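Metal bins for small odds and ends — who else is a convert?

Forum: Workshop and Storage Talk

plirkfan
Okay, I need to gush for a minute. I spent most of the winter swapping my cardboard boxes for old metal bins with dividers, and I am so happy with them! I've got 8 on the long shelf in the garage now and I keep going out there just to look at them. The cardboard ones sagged, the corners split, and every time I picked one up something rolled under the freezer. These just sit there and take it.

Anybody else gone this way? Show me yours!

Marcela Šindelář
Welcome to the club! I started with a couple of gray ones from a surplus place in Plirkberg back in December and went back for more the next week. The paint was already worn off in spots and the floors were scratched up, and I love them like that. You don't have to be precious about what you toss in.
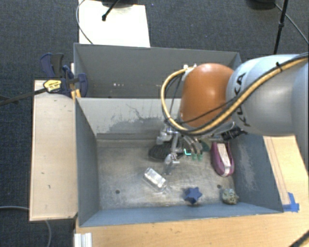
tinlid
Do you put a liner in the bottom, or leave the metal bare?

Marcela Šindelář
Bare for most of them. I tried shelf liner in two and the small stuff kept working its way under the edges, so I pulled it back out. The only one I'd line again is the one with my glass knobs in it.

oldhinge
I'm going to be the grump. Metal bins are loud, they're heavy, and if your garage is damp at all they rust along the seams. I had a stack of them at my last place and gave every one away. Clear plastic with a lid, done. You can see what's inside without pulling it off the shelf!

plirkfan
Fair point on the lids! But I've cracked so many of those clear ones in the cold. My neighbor has the Pralgate kind and the corners went in one season.

oldhinge
Pralgate are thin, I'll give you that. Vrabec makes a heavier one and mine are on year 6. Dropped one off a ladder full of hose fittings and it only lost a latch.

tinlid
Are the Vrabec ones the ones with the blue handles? I think my sister has those in her laundry room and she swears by them.

oldhinge
Those are the ones, yes.

Marcela Šindelář
I'm with you on the noise, I can't dump a handful of bolts in without the dog leaving the room. Rust hasn't been a problem so far, but my place is pretty dry. I wipe them down with an oily rag when I think of it and that's my whole routine.

One thing I would say — don't go too deep. My first ones were deep enough that everything I wanted was on the bottom. The shallow ones are so much nicer to dig through, and I can get my hand flat on the floor of them.

plirkfan
YES to shallow. Mine are all different heights and guess which ones I never open.

gravelroad
Does anybody label theirs? I've been using masking tape and it falls off by summer.

Marcela Šindelář
Magnets! Little flat ones with a card taped on. Moves to another bin in a second when I change my mind, and I change my mind a lot.

oldhinge
All right, I can't do that with plastic. One point for the metal people.

gravelroad
Ordering magnets tonight. Evham had a pack of 400 on the clearance page, which should last me until I die.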